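Riltitz survey notes, README

Word list for the Riltitz valley dialect, collected door to door by Saodah Wibisono and Callum Yeoman. 117 entries, 53 speakers. Mostly farm words, weather, food, some swearing.

Files: words.csv (one entry per row), speakers.csv (age band and village only, no names), notes.txt.
Columns in words.csv: id, word, meaning, village, speaker_id, sure. The last one is 1 to 4, with 4 meaning both of us heard it the same way.

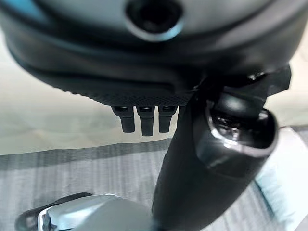

Dark grey housing, knurled strip on the lower lip.

Known problems. Spelling is by ear so expect doubles, esp. vowels. Vukudby rows are thin, only 5 speakers. Empty meaning = not agreed yet, dont fill it in. Two villages share a name, see notes.txt.

Last checked May 30, 2023. Corrections to Callum, please give the row id.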